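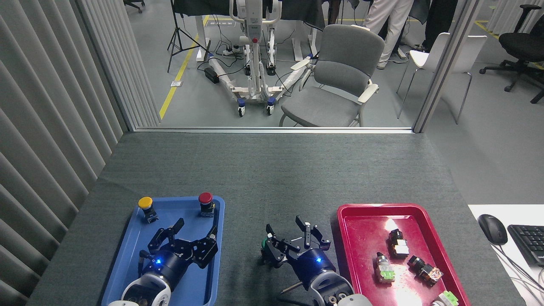

Figure 4. Push buttons and switch components in trays on the sorting bench.

3.2 Materials and layout of the bench

Small electrical parts are awkward things to sort by hand. They are close to one another in size, they roll or tip over when put down, and the features that tell one type from another are often on the face that ends up underneath. In the stores we visited, parts that had come back from dismantled control panels were usually kept in mixed boxes until somebody had time to go through them. Our bench layout was meant to make that job easier to check. It uses coloured trays on a felt-covered table, and in Figure 4 the blue tray holds two push buttons, one with a yellow cap and one with a red cap, while the red tray holds switch components of several kinds. The felt was chosen after an early trial on a bare worktop, where dropped parts bounced and were hard to find again.

The parts came from two sources. The larger share was a clearance lot of 1,218 pieces bought from Grasso, a dealer in used panel equipment. The rest came from the spares cupboard at Mallari, the workshop where the study took place. We left out anything with a broken housing or a missing terminal screw. Parts were wiped down but not otherwise restored, and scuffed caps were kept in.

We grouped the parts by how they are used in a panel. Complete push buttons, with cap and body together, formed one group. Loose switch components formed another, and these caused most of the trouble. Their colours are a help but cannot be relied on alone. A green base on one part and a pale green body on another do not mean that the two belong together, and a black and white block may look much like its neighbour until it is turned over. Position matters as well. The black and white block in the figure is upright, while the part with the green base and translucent body lies on its side, so the two show quite different faces to anyone looking down into the tray.

Glare was a second difficulty. The trays are plastic, and the red one has a glossy surface that throws back a bright patch near its centre. Translucent housings were the hardest to read against it. We tried a matt liner for one week in March and went back to the bare tray, as the liner crept up at the corners and parts slid under it.

Each part was given a type label from a list drawn up by Annunziata Santoro, who had used a longer version of it for the Leta inventory. We cut the list to 7 types. Where a part could reasonably go under two of them, the label followed the terminals and ignored the colour of the body. The Endard parts list, which we consulted at first, works the other way round - it puts colour before function - and for mixed lots this led to pairs of near-identical parts being stored apart.

Labels were checked a second time with the first label hidden. Disagreements were settled by looking at the part again, with a hand lens if the moulded marks were worn. The full record of nearly 3,000 label entries, including repeat checks, is described in Section 4.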